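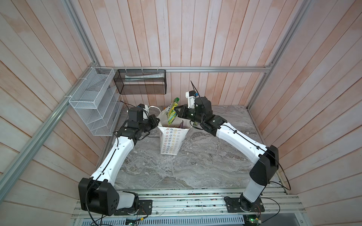

Nurno's gift bags promise "a generous mix." Shoppers may want to look inside

Nurno, the snack and candy shop in Neves, began selling ready-filled gift bags this week, and the store is calling them a bargain. That depends on how you define the word.

Each one is a white paper bag printed with little flowers and packed with candy and snacks. The price is $5 for the small size. A sign at the register says customers "save big" over buying the items one by one, though the store would not share a list of what goes into each bag.

"It's a surprise, that's the fun of it," said owner Oranuch Sukprasert.

Regular customer Chaiwat Duangkaew was less taken with the idea. "A surprise is fine at a birthday," he said. "At the store I want to read the label."

Fox's Fruits candy is among the things being packed, along with green packages showing yellow fruit. Paper bags look nice – they also hide how much is in the bottom.

Sukprasert says 169 bags sold before the weekend. She offered no figure for repeat buyers. 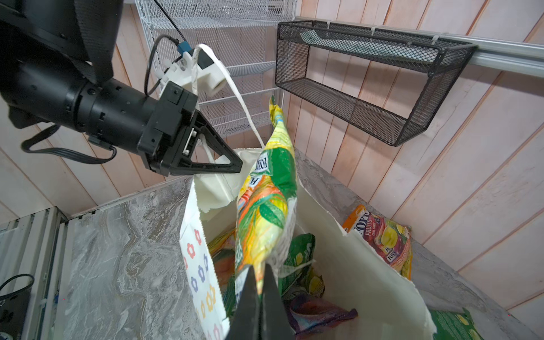

Can shoppers swap out something they don't like?

Only before paying, according to Sukprasert. Once a bag leaves the register, its contents can't be exchanged, and refunds are given for the whole bag or not at all.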